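Dois braços, uma caixa com divisória: a célula de separação Plostlow

Olá! Sou o Ankit Bisht e trato das células de bancada aqui na Irkard. Pediram-me que escrevesse a página da Plostlow como se estivesse a explicá-la a um colega de outra oficina, e é isso que vou tentar fazer (se escapar algum palavrão técnico, peço já desculpa). É uma célula pequena, fechada de três lados, com dois braços que apanham peças soltas da mesa e as arrumam por cor numa caixa de dois compartimentos.

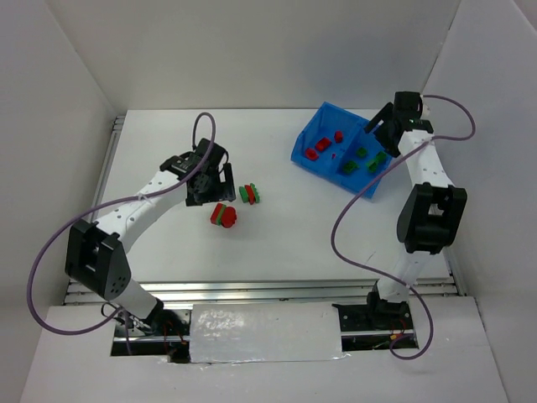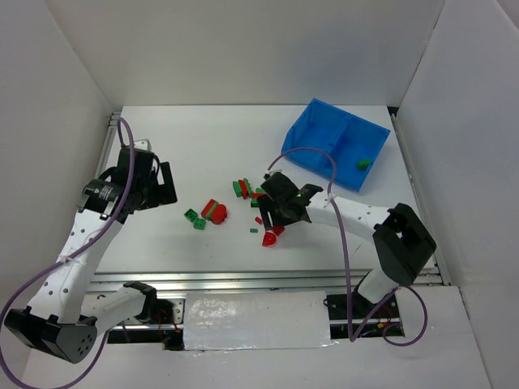

A Plostlow nasceu na Dhillon, uma oficina que prepara conjuntos de peças para escolas. As peças voltavam dos alugueres todas misturadas e alguém tinha de as separar à mão, de manhã à noite. A Kanchan Goel, que chefia essa secção, contou-me que o pior nem era o trabalho em si, era chegar ao fim do turno com os pulsos feitos num oito e a vista cansada de procurar bocadinhos minúsculos no meio dos grandes. Em janeiro montámos lá a primeira célula e fiquei eu próprio uns dias a ver como corria.

E mudou bastante coisa, umas que eu esperava e outras nem por isso! O turno de separação na Dhillon tinha 9 pessoas. Continuam lá todas, mas agora só 2 ficam junto às células, e as outras passaram para a conferência dos conjuntos e para as reparações, que andavam sempre atrasadas. A Kanchan faz rodar a equipa para ninguém ficar a semana inteira no mesmo posto. Houve quem gostasse logo, houve quem resmungasse – o Baltasar Escobar separava peças há quase 20 anos e disse-me com todas as letras que preferia as mãos dele. Hoje é ele quem ensina os outros a preparar a mesa, e continua a resmungar quando um braço larga uma peça torta.

O que pedimos a quem trabalha com a célula é simples de aprender, mas é trabalho a sério. Espalha-se o lote na mesa sem fazer monte, põe-se a caixa ao alcance dos braços, arranca-se o ciclo e vai-se vendo. As peças encostadas umas às outras são as mais chatas, porque as garras precisam de espaço para entrar de lado. Quando uma fica presa, pára-se o ciclo, solta-se à mão e recomeça-se. Os fragmentos muito pequenos também dão luta, e há lotes em que compensa tirá-los antes. Prefiro escrever isto aqui a ter depois um cliente zangado ao telefone.

Ritmo? Uma pessoa treinada é mais rápida do que a Plostlow num lote curto, não vale a pena fingir que não. A diferença sente-se nos lotes grandes e aborrecidos, daqueles que antes ficavam para sexta à tarde e acabavam por ficar para a semana seguinte.

O que vem com a célula:

Dois braços com garra de dois dedos, já montados na mesa
Caixa com divisória
Programa Prirden, com ecrã em português
Formação no local para a equipa toda, turno da noite incluído
Apoio por telefone durante 9 meses

Sobre a formação, faço questão de que venha a equipa toda e não só a chefia. O Kjell Torvik, que dá as sessões, começa por deixar cada pessoa parar e arrancar a célula várias vezes, até perderem o medo do botão. Depois passa aos cabos, que têm de ficar com folga para os braços se mexerem à vontade, e só no fim abre o Prirden. Já tentámos pela ordem contrária e metade da sala desligou ao segundo menu...

Manutenção: limpar a mesa no fim do turno, espreitar os dedos das garras e os parafusos, ver se não há cabo torcido. O resto fazemos nós. As peças de substituição saem do nosso armazém, e quem as despacha é o Ashok Lodhi, que responde mais depressa a mensagens do que a e-mails.

Os preços dependem do número de células e da distância até à vossa oficina, por isso mandem-nos duas linhas sobre o que separam e em que quantidades. Se puderem, enviem também um saco de peças misturadas, das mais difíceis que tiverem, e nós experimentamos na nossa bancada antes de fazer a proposta.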